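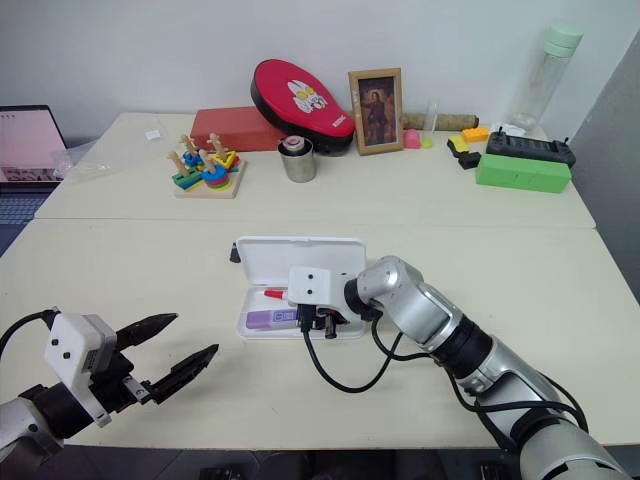 What size of case is best for keeping small desk things together?

A shallow one, long enough for a pen and with a lid that stays up by itself. Anything deeper turns into a jumble by Wednesday.

Small Cases, Big Table: the gallery

I love a case with a lid. Pencil cases, sewing tins, the hard little boxes that glasses come in, the padded ones that earphones live in — if it opens and shuts, I will find something to put in it. This page belongs to the tidying weekends we have been having at Ostwood, where the long cream table in the back room gets covered in other people's drawers and everything is picked up, looked at and found a home. Catriona Niven started it with one kitchen drawer and a bin bag. I joined for the biscuits and stayed for the lids!

The white case

White plastic, hinged at the back, lid standing straight up behind a shallow tray. A lavender-and-white item with blue print is in the tray, and beside it something slim with a red cap. I'm very fond of this style of case, as you can see the whole lot at a glance and there is no rummaging.

The padded oval

Red and black, with a white cartoon character on the lid, leaning on the flat red box by the wall. It's the cheerful one of the bunch. Padded cases are brilliant for anything with a wire, and the curved shape slides into a coat pocket far more easily than a square one (my winter coat has eaten two square ones through the lining).

The red box

Long live the flat box! They stack, they slide under things, and when you've nothing to put in them they make a very good prop for something smaller. Torquil Menzies keeps his sheet music in one and his seed packets in another, and has been known to bring the wrong one to choir.

The stacking toy

Four wooden pegs on a light wooden base, threaded with green, blue, yellow, red and orange. I couldn't put it away. Toys like this are the best storage ever invented, if you think about it, with the pieces and the place for the pieces all in one. Kerubo Laizer has been sorting playgroup cupboards for years and swears that anything with pegs comes back complete, while jigsaws never do.

The table

Two sections pushed together with a thin seam running across. I like a pale top for this sort of work. Dark tables swallow paper clips, and we once spent most of a lunchtime looking for a needle on Alasdair Moncrieff's walnut one. We now use the seam as a border: still to be decided at the back, being dealt with at the front. It goes wrong whenever somebody puts a teapot down, but it's a lovely system while it lasts.

How we sort

Everything comes out first. Then we put like with like, which sounds obvious until you have a handful of things that are like nothing at all — a curtain hook, half a peg, the key to a suitcase that went to the tip. Those go in a saucer. We don't argue about the saucer until the end.

After that comes the matching, my favourite part. You take a little heap and try it in one case after another until the lid shuts without pressing. If you have to press, the heap is too big. Catriona Geddes is a marvel at this, and got 24 crayons, a sharpener and a ruler into a tin I would have sworn was full already. She lays them top to tail.

Pens get a scribble on the back of an envelope before they are let in. Dry ones go straight out, however pretty. Rubbers get a wipe on scrap paper. Anything with a cap gets its cap pushed on properly, and if it won't hold then it goes in an upright pot instead, well away from anyone's good handkerchiefs.

Labels

We have tried every sort. Paper ones curl, the embossed strips pop off in cold weather, and masking tape looks dreadful but never lets you down. I write the label on the short end of the case, so it can be read when they are standing in a row. Torquil writes his on the lid and then stacks them, and we have agreed to leave that subject alone.

Odds and ends from the comments book

Someone asked how to clean a hinged plastic case. Warm water, a drop of washing-up liquid and an old toothbrush along the hinge, then leave it open on a tea towel overnight. Pencil marks inside the lid come off with an ordinary rubber. Felt tip mostly doesn't, I'm sorry to say, but a sticker over the top covers a lot of sins.

Someone else wanted to know about zips that stick. Run a plain candle along the teeth, both sides, and work the zip up and down a few times. A pencil does the job too, though you'll get grey fingers.

And to whoever left the note about button tins: yes, please, bring them all! Kerubo's record is a single sweet jar with 1161 buttons in it, counted by her nephews one wet half-term for a bet, and I would dearly like to see it beaten.

Coming along

The next one is in October, same room, kettle on from ten. Bring one drawer, one box or one dreadful carrier bag, and any spare cases you can part with. We're especially short of shallow ones.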